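Pirkley Street Names, data card

Version 2, April 2018
Maintainer: Emlyn Gough

What it is
A table of 804 street names from Atovville, with the year each was adopted and, where anyone bothered to write it down, the reason. Most of the reasons are that a man owned a field.

Files
streets.csv has one row per name
renamed.csv has the 198 streets that used to be called something else, usually something better
notes.txt is me arguing with the 1931 map

Columns
name, old_name, year, source, reason. A blank year means unknown. A year of 0 also means unknown, but I was younger then.

Known problems
There are 41 streets with two spellings, both on official signs, sometimes at opposite ends of the same block. I kept the spelling nearest the post office. Mill Lane appears twice and has never gone near a mill in either place. Anything sourced to "Grondix" comes from their old delivery list, typed by somebody in a hurry.

Thanks
Abdel Hamid checked the northern half on foot and returned with opinions about hills.

License
Use it for whatever you like. Please keep the credit line, and send corrections with a source that is older than your uncle.

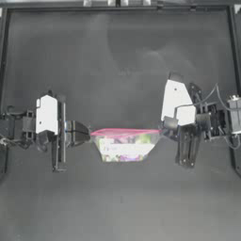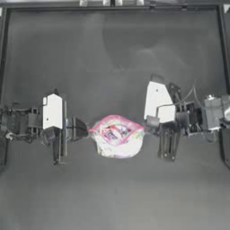
The same zip-top bag in all four.
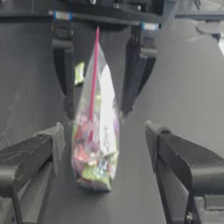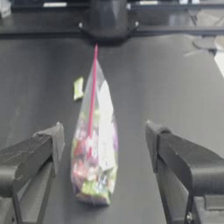 Does the table include alleys?
Only the ones with a sign. Unsigned alleys are listed at the bottom of notes.txt, without years.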